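About the Zistthorpe Robotics Club

Zistthorpe Robotics Club began as a lunch detention with better snacks. Sarita Rastogi, who teaches physics and still runs the club, had a broken printer, a box of motors and six students who were not allowed to leave the room. By March they had built something that rolled into a wall on command. It has been a real club ever since, with a sign-up sheet and a line in the school budget.

We now have 16 members. You don't need to know how to code, and you don't need to own a soldering iron. You do need to clean up after yourself, a rule we have had to put in writing twice.

Our year is built around the Quintanilla Cup, a regional contest for school teams. The task this season is called Tool Crib: the robot takes a tool off a board, hands it over and puts it back where it came from. Most people in our households can't manage the third step, so we felt the judges were setting the bar high. 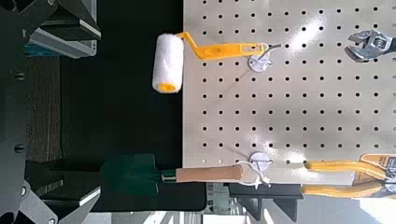 Our entry is named Bevosum, after a long vote that pleased no one. Its arm was bought used and the code is all ours, including the parts we'd like to blame on somebody else. Practice runs happen at the pegboard, and members choose what hangs there. The paint roller with the yellow handle is a favorite of the ninth graders, who like a fat, fuzzy target. The trowel has a string loop on the end of its wooden handle, and the older members have strong feelings about string. Shiny tools like the adjustable wrench get their own page in the notebook, mostly in capital letters.

Last season we logged 1,687 practice grabs. We also placed fourth, and the trophy case has room for a fifth-place ribbon if it comes to that.

Parts and entry fees cost us $3,384 a year. The school covers $700, Weltance Hardware on Mill Street gives us a discount, and the rest comes from bake sales. The brownies are better than the robot.

We meet after school at 3:15 in Room 16, next to the boiler. New members can join at any point in the year. Bring a notebook and closed-toe shoes, and ask for Ms. Rastogi.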